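Tema 4. Leer un suelo y leer la luz
Taller de interiorismo para principiantes, apuntes de la segunda parte

Retomamos donde lo dejó Jeanine Desmet en abril, es decir, en el color de las paredes, y bajamos por fin la vista. A mí los suelos me encantan (ya lo iréis notando, y os pido paciencia) porque son lo primero que tocamos al entrar en casa y casi lo último que elegimos.

Cuando el dibujo imita la tabla, fijaos en la mezcla de tonos. Si conviven grises y marrones cálidos, tenéis mucha libertad con los muebles; si todo es de un solo tono, cualquier silla de otro color se hará notar. Mirad también el despiece: las juntas al tresbolillo disimulan mejor los pasillos largos.

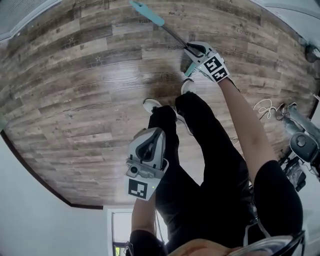
Fig. 1. Tablas estrechas en grises, topos y marrones, con palabras impresas sobre algunas de ellas.

Pasemos a la luz. Una muestra que en la tienda parecía miel puede volverse casi verde junto a una ventana al norte, así que llevadla a casa y miradla con calma por la mañana, a mediodía y con la lámpara encendida. ¡No tengáis prisa! Con persianas, probad además varias inclinaciones de las lamas.

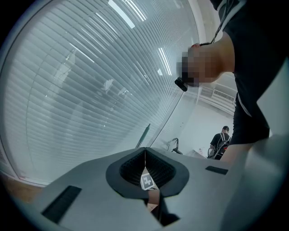 Fig. 2. Oficina luminosa con ventanal y persianas de lamas horizontales.

Para el domingo: leed el capítulo 2 del manual de Mertens y traed dos muestras de suelo que os gusten mucho.

Mirjam Timmermans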